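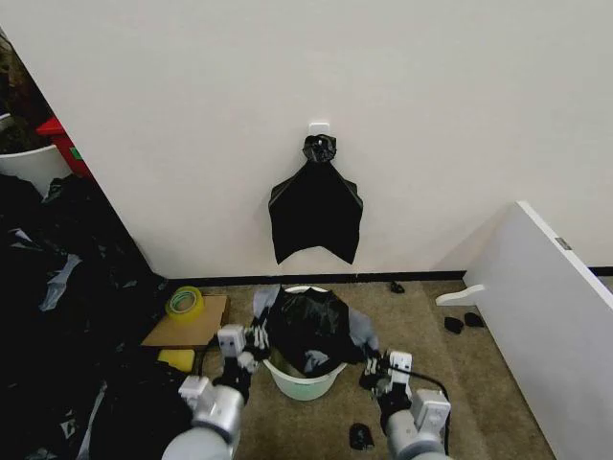
According to Lesia Marchuk, the bin liner is the only household product bought for the sole purpose of being thrown away, and she has never understood why it comes in scents. Her remark, made in a newspaper column, is still quoted in most short histories of the subject, usually without the second half, which concerned her landlord.

A bin liner (in American use, garbage bag or trash bag) is a thin plastic sack placed inside a container to keep the container clean. Before it came into common use, households lined their pails with newspaper, which worked well until it met anything wet. The alternative was to rinse the pail, a chore that seems to have been assigned in most families to whoever was youngest.

Sizes and thickness

Liners are sold by volume, and the volume printed on the box assumes a container shaped like the bag. Few are. A round bucket takes a liner whose flat width is a little more than half the distance around the rim, a rule that appears in janitorial handbooks and almost nowhere a shopper might find it. Thickness is given in mils in the United States, one mil being a thousandth of an inch, or 1,000 to the inch. Makers also use words such as "strong," "extra strong" and "contractor," which have no fixed meaning and are arranged in order of price.

Seals

The star seal folds the bottom of the bag in on itself several times before it is closed, which spreads the weight and leaves no corners to leak. The flat seal is a single straight line across the bottom. It is cheaper to make and leaves two corners, where liquid gathers. A gusseted bag has tucked sides and opens into something closer to a box, once the user has found which end opens.

The Tarulholm trial

In the town of Tarulholm, the council issued every household with a clear liner made by Hastia, on the theory that people would sort their garbage better if the neighbors could see it. The trial began in January with 1,772 homes and was meant to run for 6 months. It lasted five weeks. Damilola Ugwu's report found that sorting had improved slightly and that sales of opaque bags, used inside the clear ones, had improved a great deal.

See also: Drawstring; Pail; Twist tie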